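Start · Werkstatt · Ordnung · Textil · Kontakt

Anleitung Teil 3: Drahtkörbe an die Wand, Tücher in den Korb
von der Funditz-Redaktion, Februar
14 Kommentare · 38-mal geteilt

So, die Wände stehen, das Profilgestell ist verschraubt, und wer Teil 2 überlebt hat, bekommt jetzt den angenehmen Abschnitt. Es geht um die Ablage: zwei Drahtkörbe, die an die Wände kommen, ein offener Korb auf der Tischplatte und ein kleiner Stapel Tücher, der darin wohnen soll. Ich habe dafür einen Donnerstagabend gebraucht, inklusive Tee und einmal alles wieder abmachen.

Was ihr bereitlegt

- 1 länglicher Drahtkorb mit Fächern (bei mir aus dem Wurance-Programm, 600 mm lang)
- 1 flacher Drahtkorb ohne Deckel
- 1 offener Gitterkorb aus Kunststoff für die Tischplatte
- 9 Kabelbinder, weiß, dazu Clips für das Querprofil
- Seitenschneider, Bleistift, Wasserwaage
- Tücher nach Geschmack

3.1 Den Fächerkorb an die Seitenwand hängen

1. Haltet den Korb erst mal nur an und schaut, ob ihr im Sitzen bequem ins vorderste Fach greifen könnt. Ich hatte ihn beim ersten Versuch viel zu hoch und habe ständig die Tischkante im Bauch gehabt.
2. Zeichnet die Höhe am oberen Rand mit Bleistift an. Auf einer gemusterten Folie wie meiner sieht man den Strich kaum, also lieber zwei kräftige Punkte.
3. Zieht die Kabelbinder durch die oberste Drahtreihe und durch die Löcher in der Wand, aber noch locker!
4. Wasserwaage drauf, ausrichten, dann von außen nach innen festziehen.
5. Überstände abschneiden, und zwar bündig.

Achtung: Schräg abgeknipste Kabelbinder sind fies scharf. Mir hat so ein Stummel ein Lieblingstuch aufgerissen, seitdem fahre ich nach dem Schneiden mit dem Finger (vorsichtig) über jede Stelle.

3.2 Den flachen Korb ans Querprofil setzen

1. Clips am Aluprofil der Rückwand verteilen, den Korb einhängen, zudrücken.
2. Einmal kräftig am Rand ruckeln. Wenn etwas klappert, einen Clip ein Stückchen weiter nach außen schieben.
3. Nichts Schweres hinein. Ich lege da oben nur Kleinkram ab, und mehr als 600 g würde ich ihm nicht zumuten.

Hinweis: Unter dem Korb solltet ihr mindestens 40 cm Luft bis zur Tischplatte lassen. Sonst stößt man beim Falten mit den Ellenbogen an, und beim Einräumen des Tischkorbs flucht man jedes Mal.

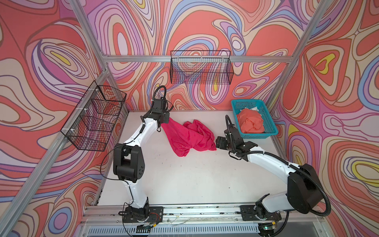
Wer sich bei der Farbe der Körbe nicht entscheiden kann: Ich bin bei Schwarz für die Wand gelandet und habe mir die Farbe für die Platte aufgehoben. Das Muster namens Sutcliffe, das ich für die Wände genommen habe, ist ja schon laut genug (Koralle, Flieder, Hellblau, alles in Schlingen, ich liebe es!), da darf der Draht ruhig schlicht bleiben. Weiß ginge sicher auch, nur sieht man darauf jeden Fussel.

3.3 Der Tischkorb und die Tücher

1. Wischt die Platte einmal ab und lasst sie gut trocknen. Kleine Kratzer und dunkle Pünktchen bleiben bei einer weißen Platte nicht aus, damit habe ich meinen Frieden gemacht.
2. Stellt den Gitterkorb nach hinten in die rechte Ecke. Linkshänder nehmen natürlich die andere.
3. Nehmt ein Tuch, legt es glatt vor euch hin und streicht es von der Mitte zu den Rändern aus.
4. Zweimal längs falten, einmal quer, dann mit der geschlossenen Kante nach oben in den Korb.
5. Beim nächsten Tuch genauso, immer von links nach rechts einsortieren.

Wenn es schnell gehen muss, stopfe ich sie auch einfach hinein. Das geht bei dünnen Stoffen prima, nur füllt schon ein einziges zusammengeknülltes Tuch einen kleinen Korb fast komplett aus. Wer viele Farben unterbringen will, kommt ums Falten also nicht herum.

Achtung: Neue, kräftig gefärbte Tücher bitte vor dem ersten Einräumen einzeln waschen. Pink und Orange färben gern ab, und ein weißes Teil dazwischen ist dann schneller rosa, als einem lieb ist.

3.4 Nachsehen und nachziehen

Nach ein paar Tagen setzen sich die Kabelbinder etwas. Schaut einmal drüber, ob der Fächerkorb noch waagerecht hängt, und tauscht lockere Binder gleich aus. Die Clips am Querprofil prüfe ich nur, wenn ich sowieso Staub wische. Den Gitterkorb spüle ich mit lauwarmem Wasser ab, die Drahtkörbe bekommen bloß einen trockenen Pinsel.

Weiter mit Teil 4: Beschriftung der Fächer mit dem Dradis-Etikettensatz

Zurück zu Teil 2 · Drucken · Teilen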